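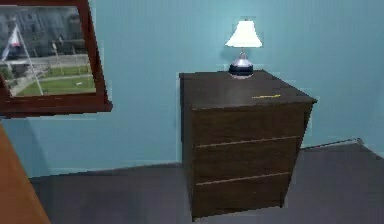 Testing Home Robots Before They Touch a Real Drawer

The engineer who wrote the simulation rules at Bornel has a short answer when asked what they are for. "So that two people running the same test get the same result," she says.

Bornel tests software for household robots. Most of that work is done in rendered bedrooms and kitchens, and until last March each team set up its rooms as it liked. The rulebook, known in the office as Cladden, now runs to 30 pages.

Drawers take up a whole chapter. A plain front with no knob is a different task from one with a handle, she says, and the two may not share a score. "People used to average them. You got a nice number and it told you nothing."

Small objects have their own rule. Anything lying on top of a piece of furniture has to be listed before a run - a pencil as much as a lamp - and knocking it off counts as a fault even if the drawer opens.

The library holds 158 rooms, and a release has to go through 2,826 runs. Failed runs are kept with the rest. Was that popular? "No. Teams wanted to drop the ones where the physics went strange. I said write down why, and leave it in."

She is careful about what a pass means. A robot that passes in simulation may be tried in the test apartment, with 2 people present and one of them at the stop button. It may not go into a customer's home on that basis.

The next version is due in the fall. She wants a stricter rule on lighting, and expects an argument over it.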